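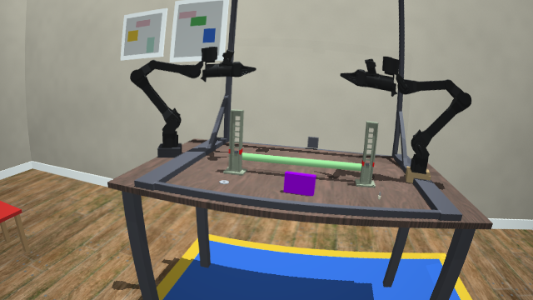 February, Saturday, start 9.20. Teleop demos for the bar task on the two-arm sim, Oltevik scene. Target for the week is 222 usable episodes and we had 56 this morning, so today was mostly sitting in the chair with the leader arms and getting on with it. I am keeping the start pose the same for every episode: arms apart, grippers shut and pointing in at each other, well clear of the bar on its two towers. Purple block, disc and the small dark panel at the back stay in the scene as clutter. I am not to touch them, and any episode where I do gets binned.

First batch of 10 went slowly. The left leader arm has a stiff wrist and I keep overturning it to make up, which shows in the joint plots as a little hook before every grasp. Loosened the friction screw a quarter turn. Better, still not right. Must ask whether the Fesell spares ever came.

Script for each episode, so we all drive it the same way:
- both arms up and in, over the bar
- fingers down, left first, then right
- close both, wait one beat
- lift together, hold, lower, open
- back to start pose before pressing the pedal

The pedal matters. Two episodes ended with me pressing it on the way back and the recording stops in mid-air.

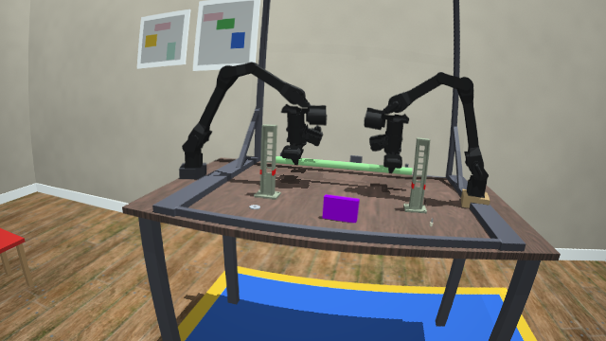

Dindo Bañez thinks the left-first rule is a mistake. His argument is that the policy will learn the delay as part of the task and then sit waiting for the left hand even when the right is already in place. He would sooner have both come down together and put up with a worse hit rate from the operator. I see the point, but my hit rate when I do both at once is poor, and I don't want half the day in the bin. Agreed to record one batch his way and train on each separately.

Second batch, 10 episodes, both hands together. Kept six. The four I threw out were all the same fault: one gripper closing early and dragging the bar along its length before the other had it.

Changed over to driving off the close view for the last bit of the approach. With a black finger either side of the bar it is much easier to judge the centring than from the front, where I am mostly guessing at depth. The shadows on the wood are a nuisance in that view, dark and blocky, and I caught myself steering by the shadow edge once or twice. Might be worth a run with softer lighting - added to the list. 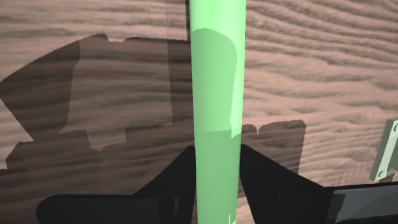 Have you checked that the policy gets that view at the same rate you do? This was in the margin of the shared copy when I came back from lunch, unsigned. I had not. Looked in the Yousafzai config and the close cameras are being saved at half the rate of the front one. So I was making corrections off frames the policy will never see. Fixed the config and marked this morning's episodes so they can be left out of the comparison if need be.

Afternoon, same script, new rate. Hands tired by four, and the plots show it: the hold gets shorter and the lowering gets faster. Stopped there. Uploaded to the Fluremness share, both batches in their own folders with the operator initials in the name.

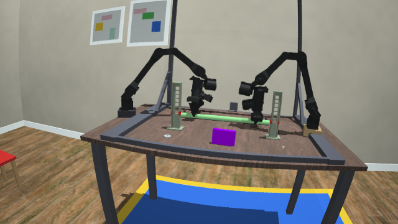 For Monday

Replay a few of the left-first episodes open loop and see whether the bar goes back on the stands.
Look at the hook in the left wrist plots again now the screw is looser.
Dindo to drive a batch, so we have a second pair of hands in the set.
Vary the start pose a little. Every episode so far begins from the same place and I expect trouble from that.
Lighting run, if there is time.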